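Trollik hand-held gripper kit, second version

I've been building hand-held grippers in the shared workshop at Rilmont for a good while now, and the Trollik is the one I kept coming back to, so I've finally made up a proper kit of it. You squeeze, the fingers close, the camera behind them sees what the fingers are doing, and later on you can teach a robot arm from what you recorded. Mine are sold one at a time, but do think about two – I use a pair, one for each hand, and going back to one feels like cooking with an arm in a sling!

What you get: the printed parts in orange and black, two finger pads, a bag of screws, the marker sheet and my build notes (34 pages, mostly drawings, a few swear words removed). You need your own fisheye camera and a small hex driver.

Part number is 3441 if you're writing in about spares.

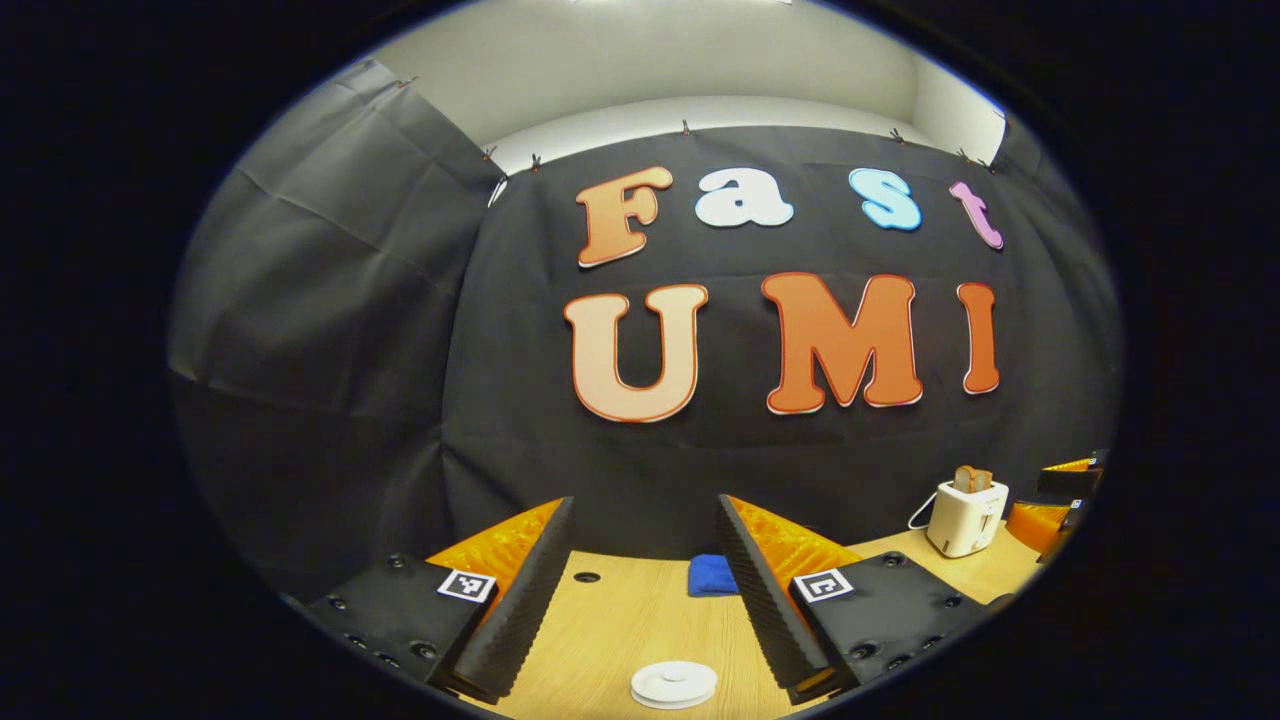

Fingers were the bit I changed most between versions. The first set were plain flat things and I could never get them to hold anything with a curve to it, so I went over to a ridged pad down the inside edge, with the orange wedge behind it to keep it stiff. The little square markers sit on the black blocks at the base, one each side, and the software (I call mine Kurkum, don't ask) works out from those how far open the fingers are. Stick them down flat. If one has a bubble under it Kurkum gets the jitters and you'll spend an evening blaming the camera like I did. For practice I'd start with kitchen things: a folded cloth, a lid with a knob in the middle, that sort of size. Lids are lovely to learn on and cloths are maddening, so do a bit of both.

Putting it together takes me 30 minutes, but I've done loads of them. Give yourself an afternoon with the radio on. The blocks go on first, then the wedges, then the pads, and please don't tighten anything fully until both fingers are on and meeting nicely in the middle. I learned that one by cracking a wedge the night before a show-and-tell.

Meirion Bellis, who has the bench opposite mine, built one from my notes without asking me a single question, and then gave me a list of everything in them that was wrong. Those fixes are all in the April 10, 2020 printing, so if yours is older than that just write and I'll send the new pages. He also talked me into longer pads for taller things like bottles, and he was right, annoyingly. 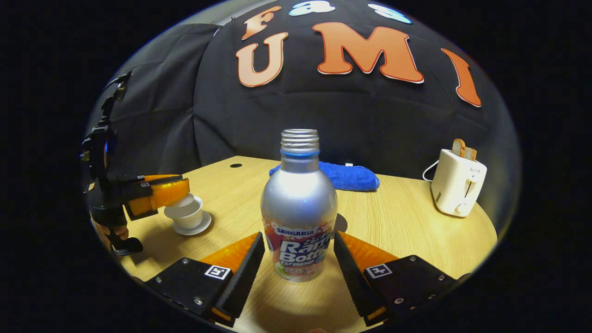
Serrated pads either side of a grape Ramu bottle, with a second gripper holding a small white cup.

Spare pads come in pairs, and I'd get a set with your kit while you're at it. My own test pair has done 1000 squeezes on the Gough (my home-made squeezing rig, very noisy, not for sale) and I'm still using it, though the ridges nearest the tip have gone a bit soft.

Next batch will be ready in June. If you want other colours, tell me before I start printing and I'll see what's on the shelf – orange is what I always have in!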